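4.2 Where the kitchen clutter goes

Most of the literature on household storage assumes that people put things away. Our 50 households in Plilitville did so with great energy on the evening before our visit and, by their own account, at few other times. Šimko and Bakker met the same problem in Inddale, where one family had alphabetised the spices for them and then could not find the salt.

We therefore asked each household to keep a diary of flat surfaces through July. An item counted as settled once it had stayed on a table, shelf or windowsill for 30 hours without being used. Tables filled up fastest. Windowsills came second, being the place where things go when somebody needs the table.

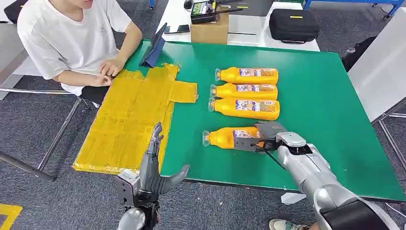 Figure 3. A table in use, with bottles, a phone and a tablet case.

The diaries list roughly 800 settled items, of which 200 were packaging that the household fully intended to reuse. Asked what for, most people said "something". We coded this as a plan, after a discussion between the authors that took longer than the coding did.

Storage furniture made little difference. Households that had bought the Sutance shelving unit reported the same number of settled items as those without it, plus one shelving unit. Two respondents were still using its box as a side table, and one of these asked that the box be left out of the count. We left it in.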